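Sereo Two-Arm Shelf Picker

Can a machine take over the picking and tidying yet? We get asked that nearly every day here at Uswood, and our warm but careful answer is — some of it, yes. The Sereo reaches into open shelving, takes hold of soft or oddly shaped goods, and lifts them out one at a time. It's slower than a practiced stock hand, and it still likes a person nearby for the first 3 weeks or so while you all get used to each other.

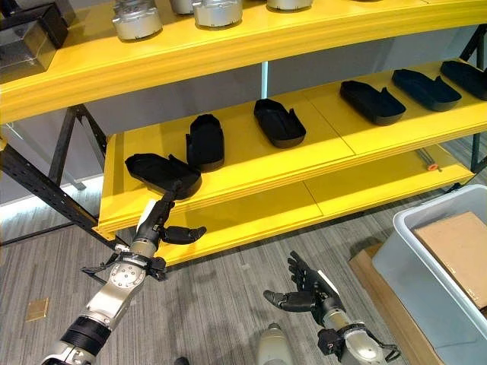

What it handles well

Foam shoes, slippers, small canisters and most boxed goods up to 3 pounds. Folded laundry is coming along nicely, but we don't sell it for that yet.

In the box

Two arms with five-finger hands, wrist straps, a charger and 20 spare fingertip pads. Write to Sosina Wolde for a quote or a June demo.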